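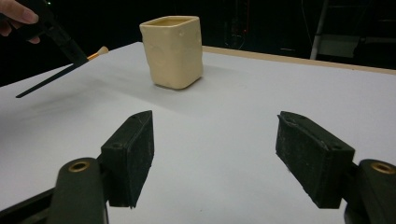 Ticket 224: Demo station, open day
Opened by: Leonie Gisler
Assigned to: Saqib Sethi
Status: Open

Reported problem
Visitors at the Kukitz open day asked when the gripper station would run by itself. The Comard handout says "automated handling of household items." What they got was people working hand-held grippers over a white table. Please fix the station or fix the handout.

Log

September 17, 2019, Saqib
Checked with Brodie McPhee, who ran the table. The job was brush and cup, repeated for each group. No faults logged. He says the fingers open and close fine. I asked how many tries ended with the brush in the cup and he didn't have a number.

Leonie
Then where does the 3,000 in the handout come from?

Saqib
Brodie thinks it's recordings collected since August. Recordings of people doing it by hand, so I don't see how it backs up the word "automated."
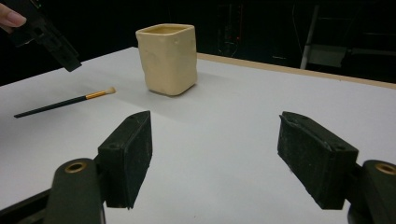 Also, the cup. It has dents in it and its walls are uneven, and Geert Hendriks told a group of 17 that this makes it a hard test. Maybe so. The brush is the part I'd worry about, with that long thin handle lying flat on the table. I'd like to see 11 tries in a row, written down, before anyone says "reliable" to visitors again.

Brodie
Can do the 11. Need the table for a morning.

Leonie
Fine. Handout is pulled until then. Leaving this open.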